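She has been writing handling rules for Vondever for longer than she cares to say, and when I ask which one matters most she laughs and pours more coffee before answering. "Everyone wants it to be the force limit," she says. "It's a good rule! But I'd put the one about the grip point first, the page that says you write down where you mean to hold a thing before you ever close on it."

Eyeglasses are her favorite lesson, partly (she admits) because she has sat on so many pairs of her own.
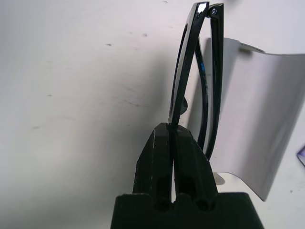 **On delicate items**

"Folded glasses are mostly thin bits and a hinge," she tells me, warming up. "So our sheet asks for a fresh look at the finger faces first, scuffs and specks and all, and then 2 slow closes before anyone goes near working speed."

The Grolline draft runs to 308 clauses, and she would happily lose 60 of them. Her colleagues at the Borkum site disagree, and they've been writing her long, friendly letters on the subject since July. "I answer every one," she says. "The clause on fingertip wear stays, though. I've told them that."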